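Tray Packing Assistant (part time), Werenell
Surkell Produce Sorting and Packing

Surkell is looking for one person to join the small team at our packing room in Werenell. We prepare trays of vegetables, bread rolls and small household goods for shops and canteens. The work is calm, it is done at tables, and it asks for good eyes and patient hands. You do not need a diploma. You need to like order.

About the work

Every order arrives on a paper list. You take a clean tray, you read the list, and you put the items in the tray in the way the list says. Heavy items go first, soft items go last. When the tray is complete, you sign the list and put the tray on the shelf for the driver. Last season our room prepared 1,567 trays, and 1,557 of them were accepted by the customer at the first delivery. We are proud of this result and we wish to keep it.

Your tasks will be:

Packing trays by the list, with attention to the position of each item
Checking items for bruises, cuts and soft places before they go in
Washing and drying the trays at the end of the shift
Keeping the tables free of paper, labels and crumbs
Writing down in the room book any item that was missing or changed

About the trays

We use trays with a raised rim and rounded corners, so small items do not fall and the cleaning is easy. The color tells you the kind of order. Yellow is for single items and small orders, and green is for canteens. A tray for a small order may carry only one piece, and this piece must still be placed with care, in the place given on the list. New colleagues sometimes think that a nearly empty tray is less important. For the customer who waits for it, it is the whole order.
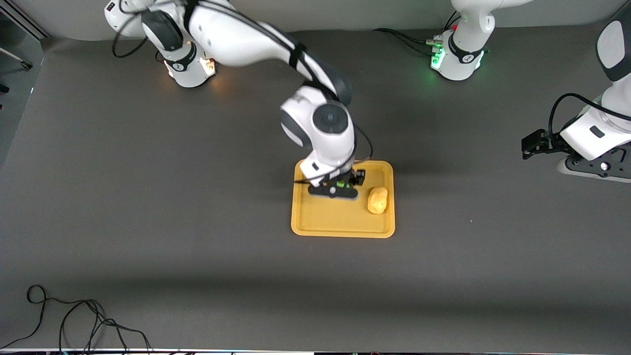

Godoy, when we asked for a comment to put in this advertisement, answered that the first week is the hardest for the back and the second week for the head, and that after this it becomes a pleasant job. The advice was to bring flat shoes, to read the list two times before touching anything, and to ask when the handwriting is not clear. Asking has never made a tray late, Godoy added, but guessing has.

Whom we are looking for

You can read a short list in English and you can stand for a good part of the shift. You wash your hands often and you do not mind it. You arrive on time, or you call us before the shift begins. Experience in a kitchen, a bakery or a warehouse is welcome, but we will teach you everything that is special to our room. If you see colors differently from other people, please apply also. All our trays carry a letter on the list as well as a color.

What we offer

The shifts are 6 hours, including a paid break. You work 3 shifts in a week, always in the morning, beginning at 7:00. We give you an apron and gloves, and there is tea and coffee in the break room. At the end of each shift you may take home vegetables which are good to eat but not nice enough to sell. The first month is a trial for both sides. After it we sit together and speak about how it went, and if we both agree, you receive a permanent contract.

The packing room is on the ground floor of the Festden building, entrance from the yard. There is a bus stop in front of the gate and a covered place for bicycles.

How to apply

Please send us a short letter, half a page is enough. Tell us what work you did before, paid or not paid, and when you could begin. We would like to fill the place in September. You can leave the letter in the Surkell mailbox at the Festden entrance or give it to us in the packing room before noon. Please write your telephone number clearly. We answer every letter, also when the answer is no.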